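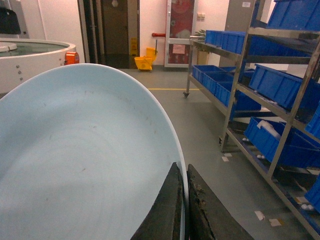 The gripper at the rim of the blue basin, with the racks on the right.

Blog > Robotics Club > Season notes

Reading time: 3 min

Three weeks ago I wrote that our club entered the student handling competition, and some readers asked me how it is going. It is going slowly. I will try to explain in order.

The task sounds simple on paper. The robot must go to a steel rack, find the correct blue bin, take hold of it and bring it to another place. We are four students and one teacher, Vimala Varma, who gives us her Saturdays. Our robot has the name Grorkent, which Arlo Crenshaw chose before I joined, and I still don't know what it means.

I am responsible for the gripping, together with Nelly Cuadros. Before the bins we practiced with rims, and I recommend this to any beginner team. A rim is thin and curved, and it goes between the two fingers, so you learn quickly if your angle is wrong. In our first week we had 200 attempts in the log, and I was writing a comment for each of them by hand. I don't recommend that part.

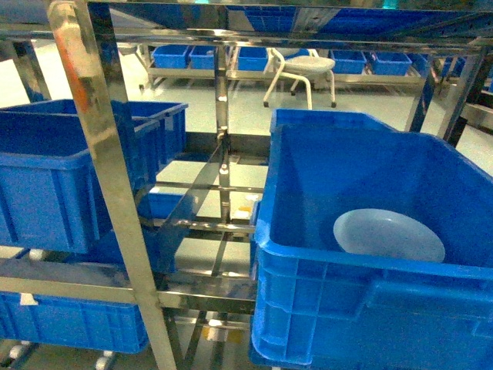
My biggest mistake this season was in the labeling. I wrote only two classes for the bins, "full" and "empty", and I thought this is enough. Then Narayanan Gowda looked at my list and asked me what I would write for a bin with one flat thing in it, like the crate with the round pale disc leaning on the inside wall. I had no answer. For the camera such a disc is difficult, it is whitish and it takes the light, and the program was sometimes deciding that the bottom of the crate is higher than it is. Now we have a third class, "has item", and I had to go back through 164 pictures to correct them. It took me two evenings and a lot of tea.

The steel is our other problem. The posts are polished and they reflect the blue of the bins, so the program finds bins inside the posts. Nelly wanted to cover the posts with paper tape, but the rules say that we cannot change the rack. So we teach the program to ignore any blue shape which is too narrow. It works better now, but when two bins stand close together it still makes one bin from them.

We use this site only with cookies that are necessary for its function. Accept | Read more 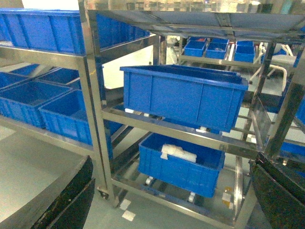

Blue bins on two levels, between the open fingers.

The middle level is the one I like most, because the arm can come straight. For the lower level it must bend down a lot, and Arlo is rewriting this movement for the second time. He says it will be ready by Thursday. Vimala said to him that he should sleep first.

The qualification round is at the end of next month and we need 12 correct bins without any help from a person. Our best result until now is seven. If somebody from another team reads this and has solved the reflections in a more elegant way, please write me in the comments, I will be thankful. Next time I will write on the calibration, which Narayanan promised to explain to me with drawings.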